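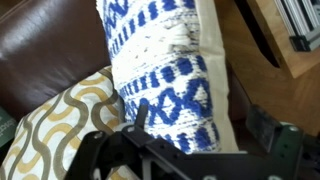

March, a bit after 4 in the afternoon, and I finally gave the living room the going-over I've been promising it since we got back from Bainbridge. I meant to start with the floor (I always mean to start with the floor) and of course I started with the pillows, since they're the fun part. The blue and white one is up on the brown leather sofa now with the yellow and gray wavy one tucked in front of it, and I like them together so much more than I thought I would! I'd had the wavy one down as a bedroom pillow. The blue is so strong that it needs something a little mustardy next to it, I think, or it just shouts at the whole room. It's also shedding again, little white bits on the cream part, so I'll have to go over it with my fingers tonight while I watch something.

Eirini Kokkinos called in the middle of all this to ask whether I still wanted the rug from the Tanwood sale. They've got it down to $300, and I said no, then maybe, then could I call her back. It's a nice rug. But I know me, and if a rug comes in then the curtain looks wrong, and if the curtain goes I'm looking at blinds, and by June I've painted. She laughed and said she'd hold it till the weekend. She also wants her casserole dish back, which I have had for 13 months. Must put it by the door.

After the call I moved on to the recliner corner, and that's where I slowed way down. 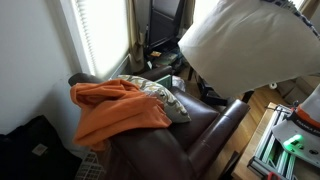 I keep going back and forth on the orange blanket. Folded over the back it looks very grown-up for as long as it takes somebody to sit down, and then it's a heap again. So today I'm letting it be a heap. It's a cheerful color and I'm usually under it by eight anyway. The leafy pillow can stay in the chair with it for now, although I did wonder about swapping it with the wavy one. I tried to picture that and got a headache. The white plastic bag behind the arm still needs dealing with, and the stuff on the floor past the curtain too, and I've written both down so that I can feel organized without getting up.

Had coffee standing at the window. Read another 29 pages of the Istarura book, which has gotten good at last now that they've left the island. Then back to the sofa to fuss some more, and I got sidetracked looking at all that blue stitching up close. I could never do the dots. I can barely do a scarf.

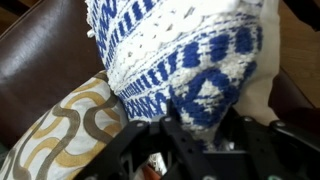
The diamond and those fat blue dots, my favorite bit.

Soup for supper, the end of the lentil one. I didn't vacuum. Tomorrow I'll call Eirini about the rug, and take the dish over either way.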